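An afternoon at the Gernetti packing rooms, Clondevach
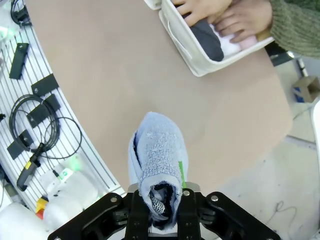 Gernetti opened its packing rooms to visitors in October, and I went along for the two o'clock tour. The firm makes up bundles of clothes and linen for people moving into furnished lets, and it has been doing so from the old Mallet building for long enough to have settled habits. Bastien Marchal took us round. He started with folding, which took up most of the first hour. Towels are rolled, never stacked flat, and the pale blue terry one held up against the tan table had smaller pieces tucked into its open end, a dark one and one with a black-and-white pattern. Clothes go into soft fabric bins and are pressed down by hand, with rolled and folded garments side by side so that each can be seen from the top.

The store next door holds 1,190 bins on steel racking. Each has a card with the flat number and a list of contents, written in pencil. Marchal said they had tried printed labels from Helavex and gone back to cards within a month – the labels curled.

Upstairs, Didier Chevalier showed us the mending bench. In September 337 items came through, mostly for loose hems. He does the buttons himself.

There was tea at half past three and a small shop selling seconds. I bought two hand towels. The tour is free, but places have to be booked by phone and the stairs are steep. Parking is behind the building, entered from the river side.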